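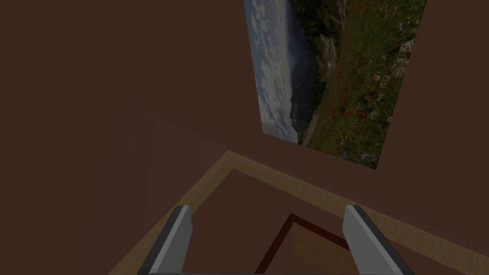 Brimmont has been teaching grown-ups to make picture frames, boxes and trays for 15 years, mostly to people who came in wanting a bookshelf. We start everyone on edges. A light tan border with a bit of grain showing, like the one pictured, looks like an evening's work until you meet your first corner, and then you understand why the course runs for four weeks.

We began in a former carpet shop on Isier Lane and still find staples. Classes are small, tea is included and the biscuits are defended by whoever gets there first. You'll need old clothes and a pencil, which you will lose.

Our sister workshop, Rura, handles upholstery and has better chairs. We've stopped mentioning it. Both close in August, when the roof gets too hot for glue or conversation.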